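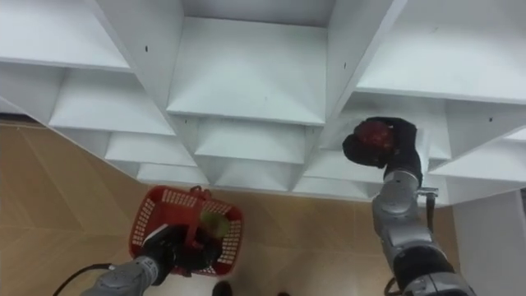
Incidencia 443 — Demo de recogida de fruta, jornada abierta en Barken

Estado: abierta
Fecha: 14 August 2018
Equipo: Kimuvora, dos brazos

Síntoma: la hoja de la visita promete «vaciado autónomo de estantería». En el pase 8 hubo una parada de 45 segundos y nadie de Drundow supo decirme si alguien intervino desde la consola.

Comprobado: cesta roja colgada de la pinza izquierda, fruta roja en la derecha, aún dentro del hueco. Agarra, de acuerdo. Autónomo — eso está por ver.
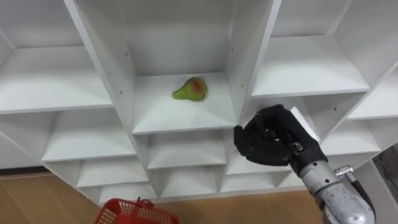
Pera en el hueco central superior, mano derecha cerca.

Pendiente: registro de consola completo. El que enviaron acaba en la línea 114. Sin él no cierro.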